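Section 4: Budget and procurement

Our original budget was drawn up in January and had one line in it, which read "robot". The money available was 2,000 euros. Readers who have ever priced an arm will see the difficulty.

We settled on a second-hand Kuvik arm, bought through Bekport, and a new two-finger gripper from Varketti. The arm took most of the grant. The gripper was quoted at 331 euros, a figure we admired until the invoice added a mounting plate, a cable and a charge for putting them in the same box. Delivery took 27 days against a promised ten. We spent the wait writing a very thorough risk register, in which late delivery did not appear.

The task is laundry: the gripper has to deal with clothes in the drum of a front loader and in a basket set below the door. Cloth is cheap, so the test garments barely troubled the spreadsheet. Fingertips are another matter. We had put down one set for the whole project, on the strength of a brochure.
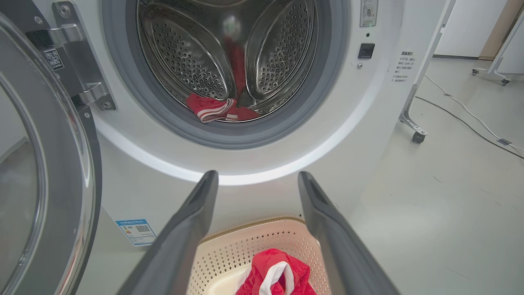 Should a student team buy the service contract with a used arm?
Only if it covers parts; ours covered telephone advice, and we would have done better to keep the money for spares.

The Ó Flaithearta fund, which paid for the project, asks for a contingency of 30 per cent on hardware. We argued this down at the planning stage and were rather pleased with ourselves. By the second order of fingertips we had spent what was left, and the wrist camera bracket came out of the printing allowance – hence the thin paper.

For next year's group, we suggest asking for quotes with carriage included and ordering the fingertips in the same week as the arm. The revised spreadsheet is in Appendix B, with the January version kept behind it.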